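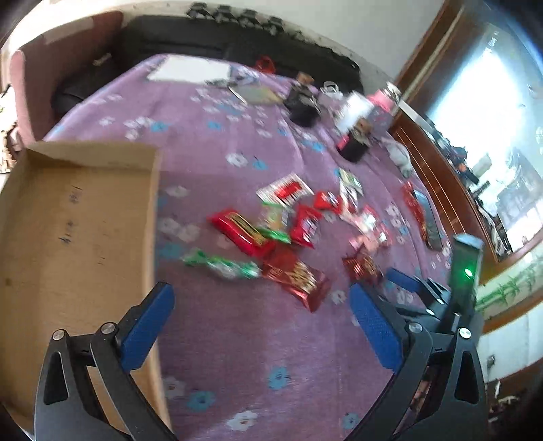 Stop Sorting the Candy

Every July the same argument in our house and I'm putting it in writing so I don't have to have it again. Candy goes in a pile. On the table, on the good cloth or the ugly cloth, whatever's on there. A pile. Not jars, not those plastic drawers with the little labels.

My sister in law Ladan Mousavi does the drawers. Reds here, mints there, chewy things in a third one nobody opens till they've welded to the wrapper. She showed me on the phone, very proud. It looks like a hardware store. You pull a drawer, you get the thing you already knew you wanted, you close it. Where's the fun. Where's digging under the green ones for the last red one and finding something you forgot came in the bag at all.

Mixed candy is bought mixed. That's what you paid for! Then people go home and un-mix it.

I should say I'm not against the box. I like a box. A shallow cardboard one, the kind things get shipped in, flaps off or folded back, next to the pile. You fill it when guests are leaving, or when it's time to clear the table for dinner, and it goes on top of the fridge. Write on it in marker if you must. We had one from Tarkik that did 7 years before the bottom went. Clyde Oyelaran next door gave me a tin to replace it, a lovely tin, and the lid is so tight that my mother can't open it. So the tin has buttons in it now.

The other thing I hear is that a pile makes kids greedy. My experience is the opposite. Put twenty candies in a closed jar on a high shelf and you've made a treasure, they'll climb for it. Put the same twenty out on a flowery tablecloth at 5 in the afternoon and after two or three they wander off. Ramil Dagdag, who has four of them, told me his just like to line the wrappers up. Mine too, when they were small. Half of it was the noise of the paper.

And the cloth matters, more than the candy maybe. A bare table makes a pile look spilled. On a loud cloth, pinks and purples, big flowers, it looks like somebody meant it. My grandmother would have bought hers at the Tehrani shop on the corner, by the yard, and hemmed it badly. You wipe it or you wash it. Chocolate is the exception, I'll give Ladan that one, keep chocolate off fabric in summer. Learned that with a bag of Jeltska creams and a west window.

Ok the hygeine people. It's wrapped. Every piece is wrapped, twice sometimes. You're touching paper. If somebody at your table has sticky hands then hand them a napkin, don't buy furniture.

What I really mind about the drawers is that guests won't open them. They sit there being polite. You have to say go on, take one, and then they take one, and its over. With a pile the hand just goes out in the middle of a sentence. People stay longer. Davoud Abbasi came by to return a ladder and was here two hours, wrappers all round his teacup.

So leave it out. Box nearby for later. I have to go, the kettle's on.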